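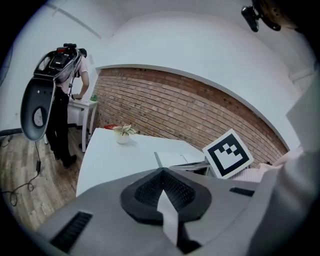 Setting up a shared work table
Posted by Jahangir Amarasinghe, 8 August 2025

A white table shows every crumb and pen mark, so start with a bare top. Wipe it with a damp cloth and let it dry.

Run any power cable along the wall and coil the slack near the outlet. Keep the walkway to the second table open.

Put one small plant toward the back. A succulent is plenty - anything taller gets knocked over. 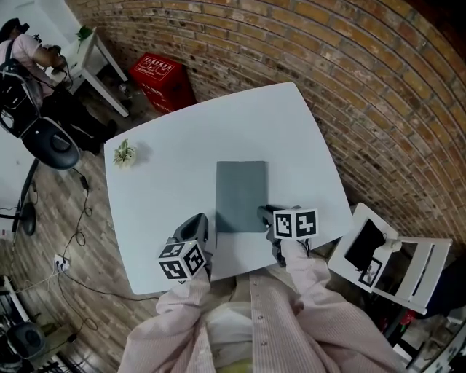
Next, lay out the things you write or work on. Leave 4 inches between them and the front edge so your forearms have somewhere to rest. Larger items go down first, straight to the edge of the table.

Open the notebook before you sit and press along the fold until the pages stay flat. If it keeps closing, leave it under a heavy book overnight.

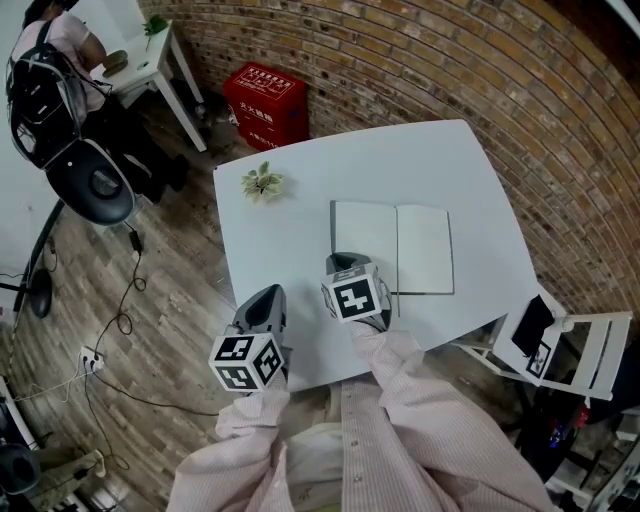
Notebook open at a blank page, succulent off to the left.

Clear everything at the end of the day except the plant.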